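**Ticket 1430: Kitchen circuit, Grukum staff residence**
Status: Pending tenant confirmation
Opened: 2022-12-05
Assigned to: Naveen Tyagi, Dhillon Facilities Desk

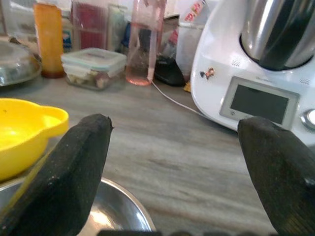
The tenant, Anju Uniyal, reports that the breaker serving the kitchen outlets in Unit 68 trips when the kettle and the toaster are used together. Lighting and the refrigerator are on separate circuits and are not affected. A similar complaint was recorded for this unit in October and closed without a site visit.

**Log**

- Breaker reset at the panel. It held with no appliances connected.
- Toaster only (rated 900 watts): no trip after two full cycles.
- Kettle only: no trip.
- Both appliances on the same outlet pair: tripped within one minute.
- Outlet cover removed. One neutral connection found under-tightened. Terminal secured and cover refitted.
- Combined test repeated: tripped again after four minutes.

**Assessment**

The loose terminal was a separate fault and has been corrected. The breaker is an older Gineteo unit and trips below its marked rating. A replacement has been requested from stores.

**Interim instruction**

Until the part is fitted, the tenant is asked to run one heating appliance at a time. Extension cords must not be used.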